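4.2 Kitchen counters and the claim of lost workspace

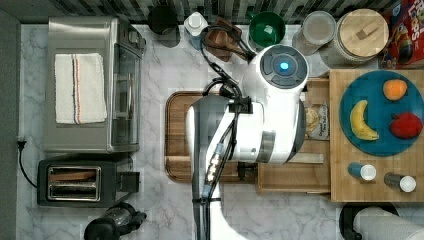
Figure 3. A kitchen counter with a cutting board and a toaster oven, a folded towel on top of the oven.

4.3 What the survey can and cannot show

Magnusson and Dalen argue that small appliances push food preparation off the counter, and that households cook less as a result. We doubt the second half of that claim. Their survey drew 1397 replies, but only 526 people answered the question on counter space, and the wording ("Do your appliances get in the way?") all but invites a yes.

The link to cooking is weaker still. Respondents were asked to recall how many meals they had made from scratch in April, with no diary to check against. People are poor at this. Backlund found the same trouble in her work on rental kitchens, where recalled and recorded meals differed in 11 homes - and she had the sense to drop the measure.

A toaster oven takes up room, but it may also replace a trip to the full-size oven. Neither paper counts that as cooking. Nor do they separate renters, who often can't move a power point or add a shelf, from owners, who can. Until someone measures the bench itself and keeps a proper record of meals, we would treat the reported effect on household behaviour as unproven.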